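Does Folding Really Save Space?
And do the holes in a basket do anything at all?

By Tainá Rangel

Grown-ups say a lot of things about laundry. "Fold it and it takes up less room." "Put it in the basket with holes so it can breathe." "Don't leave it in a heap, it'll get wrinkles that never come out."

Some of those are right. Some are half right. A towel can't breathe, for a start, because a towel has no lungs. So before you believe any of it, let's poke at each one and see what is left.

What is in a pile of cloth?

Pick up a T-shirt and scrunch it into a ball. Squeeze. It gets smaller, doesn't it? Let go. It gets bigger again. The cloth did not grow. You didn't add any cotton. The thing that came back in was air.

A heap of clothes is mostly cloth and air mixed together, and a messy heap has a lot of air in it. Every crease makes a little tent, and every little tent has air inside. When you fold a shirt flat and lay it on another flat shirt, most of those tents are gone.

So folding saves space by getting air out. I have no argument with that part. But look at the claim again: "Fold it and it takes up less room." Less room than what? Less than a loose heap, yes. Less than a heap you have squashed down hard with both knees? I wasn't so sure, so I tried it.

The squashing test

I took six bath towels, all the same kind. Each one weighs 400 grams on my kitchen scale, folded or scrunched. (Try that too. Some people guess that the folded one will be lighter because it looks smaller. It's the same towel!)

First I dropped them into a big cardboard box any old how. They came up over the top. Then I folded them and stacked them in the box, and there was room to spare above the stack. Then I took them out, threw them back in scrunched, and sat on them. While I was sitting there, the towels took up about as little room as the folded stack had. When I stood up, they rose like bread dough.

What did I learn from that? Squashing works as long as something keeps squashing. Folding works all by itself. That is a better reason to fold than the one my mother gave me, which was "because I said so."

I should warn you that one test with one box doesn't prove much. My towels are thick. Thin shirts might behave differently, and a puffy winter coat certainly will, since it is made to hold air and can't be talked out of it. You should try it with what you have.

Why put folded things in a basket?

You could carry a folded stack in your arms. You have probably been told to. Then the middle one slides out, and then they all go.

Folded cloth is good at staying flat but bad at staying put. The layers can slip over each other sideways. A basket has walls, and the walls stop the slipping. It really is as simple as that, and you will find people packing folded things into baskets in homes, in shops, and in all sorts of workrooms. 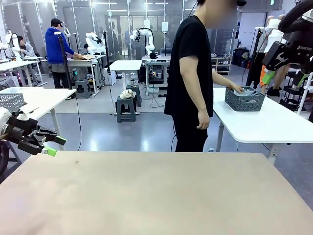
Prosby Junior Explainers, Issue 54

Find the man in the black T-shirt, who has one hand on a gray plastic basket. The light gray things in it are folded. Are they towels? Shirts? I can't tell, and if anyone tells you they can, ask them how. Folded cloth keeps its secrets pretty well. You'd have to open one out to be certain.

Now look for a second gray basket with slots, on another white table over to the left. And before you leave the room, find the two dark gray step stools on the floor. The one in front has a white cloth on it, all crumpled up. That gives you folded and crumpled in one place, so you can compare. Which one could you put another on top of without it toppling?

What are the holes for?

The sides of a basket like the gray one have slots in them. Ask around and you'll hear at least four reasons for that. I wrote down the ones I was given.

"So the clothes can breathe." We have dealt with the lungs. There is something true hiding in it, though. If cloth is a bit damp, the water in it needs to get away into the air. Water that drifts off like this is called water vapor, and you can't see it. In a box with solid walls and a lid, the damp air is stuck inside with the cloth, and after a while the cloth starts to smell bad. Slots let the damp air out and drier air in. So the holes help damp things. If your towels are already dry, I don't believe the holes do them any good.

"So you can see what's inside." Partly. You can see a stripe of something gray. Whether that helps you find your socks is another question.

"So it's lighter to carry." This one I doubted the most. A hole weighs nothing, so a basket with holes cut out of it does weigh less than the same basket without them. But compare it with the load! Six of my towels weigh 2,400 grams before you count the basket at all. The bit of plastic missing from the slots is small beside that. Your arms won't send a thank-you note.

"So they use less plastic." I think that's a very good reason, and hardly anyone says it. Every slot is a place where no plastic had to go. In one basket that isn't much. If you make baskets all day long, it adds up.

My neighbor Adalberto Nogueira gave me a fifth, which is that you can hook your fingers through. He showed me with his own basket and it does work, if the slots are big enough and your fingers are small enough. His weren't, quite.

Why put the basket on a table?

Go back to the man in the black T-shirt for a moment. His basket is up near his hand. He doesn't have to bend down to the floor to reach it.

Bending once is nothing. Bending for every single shirt in a big wash gets old fast, and your back will say so before your brain does. A table lifts the work up to you. It also gives you somewhere flat to fold on, and flat matters. Try folding a towel on a bed, then on a table. On the bed, the cloth sinks wherever you press, and the corners wander off.

The catch is that tables are built for somebody's height, and it may not be yours. If the tabletop comes up to your chin, the table isn't helping you at all. You need a step stool, or a lower table, or the floor. The floor is perfectly fine if it's clean. People say folding on the floor is "doing it wrong." I have never heard a good reason why.

Do wrinkles really never come out?

No, they come out. Water and heat take most of them away, and so does wearing the thing for a morning. What is true is that a crease pressed in for a long time is harder to get rid of than a fresh one. Threads bend, and if they stay bent under weight they tend to keep the shape.

But wait. A folded shirt has creases too! They're just straight ones, in places where we've all agreed not to mind. Open a shirt that has been folded since August and you will see lines right across the front. Nobody ever got scolded for those.

Try it and see

You need a cardboard box, some towels or T-shirts, a ruler, and a pencil. Ask before you empty the closet.

Drop the cloths into the box loosely. Measure from the floor of the box up to the top of the heap and write it down. If the heap is lumpy, decide whether you're measuring the highest lump or the middle, and do it the same way every time.

Take them out, fold them, and stack them in the box. Measure again.

Now scrunch them up, press down as hard as you can, and have a friend measure while you're pressing. Let go. Measure once more after you've had a glass of water.

You should have four numbers. Do they match what I told you? If they don't, I would check the measuring first, then the folding. If it still doesn't match, believe your ruler over me.

One more to try if you have a basket with slots. Wet two washcloths, wring them out as evenly as you can, and put one in the slotted basket and one in a plastic tub with the lid on. Leave them overnight and feel both in the morning. Smell them too, if you're brave.

Words to know

Crease: a line left in cloth where it was bent.
Damp: a little bit wet.
Slot: a long, narrow hole.
Water vapor: water that has gone into the air, where you can't see it.

Next issue: Does a fan make a room colder? (I have my doubts.)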